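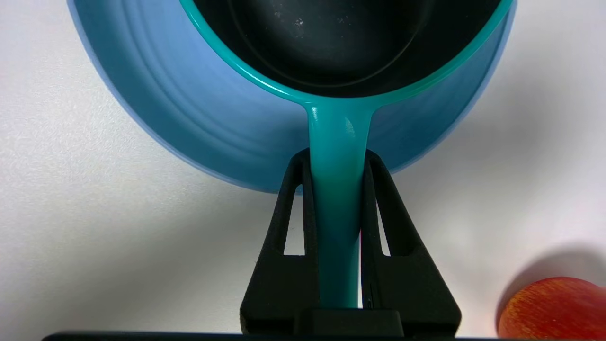
Measuring up: baking afternoons return to the Trurnerholm hall

May 2023
By Inês Pinheiro

The flour is out again at Trurnerholm! After a long winter with the kitchen shut for rewiring, the community hall's baking afternoons are back, and the first session filled up so fast that a second one had to be squeezed in straight after it.

The idea is as simple as it was when Lurdes Mota first put a sign-up sheet on the hall noticeboard. You turn up, you wash your hands, you get a bowl and a set of measuring cups, and you go home with something you made yourself. No experience needed, and no need to bring anything except a container for the leftovers (if there are any).

What's new this year is the focus on measuring. Lurdes has taught home baking for nine years and reckons most of the flat muffins and bricklike loaves she gets asked about can be traced back to the cup.

"People dig the cup into the flour bag and pack it down like they're building a sandcastle," she said. "Then they wonder why the dough's dry. Spoon it in, level it off with the back of a knife, tip it into the bowl. It takes ten seconds longer and you can taste the difference."

So the first half-hour is all cups and bowls. Everyone measures the same cup of flour twice, once their usual way and once Lurdes's way, and weighs both on the kitchen scales. There was a fair bit of laughing when the results were read out. Custódio Neves, who has been making his own bread for decades and came along mostly to keep his granddaughter company, was 47 grams over on his first go. He took it very well and asked for the scales to be checked. They were fine.

The other half of the lesson is about what gets left behind in the cup. Dry ingredients go first, Lurdes says, then oil, then honey or syrup, and the sticky stuff slides straight out of the oily cup. Give it a wipe between jobs and have a quick look in the bottom before you scoop again, as a few specks of salt or old baking powder will end up in the next thing you make. She's also keen on a good long handle, so your knuckles stay out of the flour.

After that it's on to the real baking. The May group made lemon and yoghurt muffins, and the smell had people from the table tennis next door wandering in before the second tray was out of the oven. Adanech Nigatu brought along a jar of her own spice mix and a few brave bakers stirred a spoonful into their batter – easily the hit of the afternoon, and she has promised to write the recipe down for next time.

The rewired kitchen is a treat to work in. There are more power points along the bench, much better light over the sinks, and both ovens now heat evenly, which regulars will remember was not always the case. The work was helped along by $600 raised at last year's cake stall, and what was left over went on new mixing bowls and colourful plastic cups and spoons, picked out so that even the youngest bakers can tell the sizes apart.

Eugénie Marty, who looks after bookings, said 80 people had already put their names down for the season, among them plenty of first-timers. "We've got teenagers, we've got grandparents, we've got a couple of blokes who'd never turned an oven on. It's a lovely mix and I couldn't be happier."

Sessions run monthly until August, with scones next on the list, then a plain white loaf, then pikelets and jam. The last afternoon will be a bring-and-share, where everyone bakes a favourite at home and carries it in for the long table. Custódio has already claimed the sourdough spot.

Places cost $9, which covers all ingredients. Children are welcome with an adult, and there's a gluten-free bench at every session, with its own cups, bowls and trays – please mention it when you book so there's enough flour set aside. To join in, drop by the hall office or put your name on the sheet by the front door. Aprons are supplied, but they go quickly, so bring your own if you have a favourite.

Contact the Trurnerholm newsletter | © Trurnerholm Community Hall 2023 | Back to top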